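Home | News | Money | Games | Ask Us
Filed under: Explainers, Phones and internet

What is a contract? (and why do grown-ups moan about it)

When your family gets broadband or a phone, somebody has to agree to a contract. A contract is a promise with rules in it. The company promises to give you internet. Your grown-up promises to pay. Both sides have to stick to it.

How long for? Depends. Could be a month, could be two years. Check before you say yes!

What's small print?
All the extra rules. Often in tiny letters, hence the name. Blair Imrie, 11, read the whole contract for her house. 117 lines! It took her 65 minutes and 3 biscuits.

Can the company change the price?
Sometimes. But it has to say so in the contract, in words people can understand. If a rule is really lopsided, so the company gets everything and you get nothing, it's called an unfair term. A court can say that rule doesnt count.

Who checks?
A regulator. Bit like a referee. It watches the companies and can tell them off, or fine them.

What if we want to leave early?
You might have to pay a leaving fee. Pretend company Troro: 16 pounds for every month left. 3 months left? 16 x 3 = 48 pounds. Ouch.

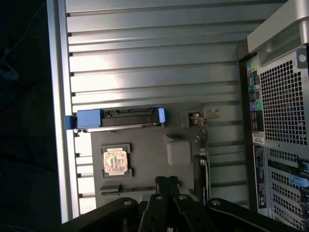

Inside a computer case. The blue bits are handles on a drive carrier.

Words to know
Term: one rule in a contract.
Provider: the company that sells you the internet.
Cooling off: a few days at the begining when you can change your mind.

Words by Alois Strebel

Back | Next explainer | Top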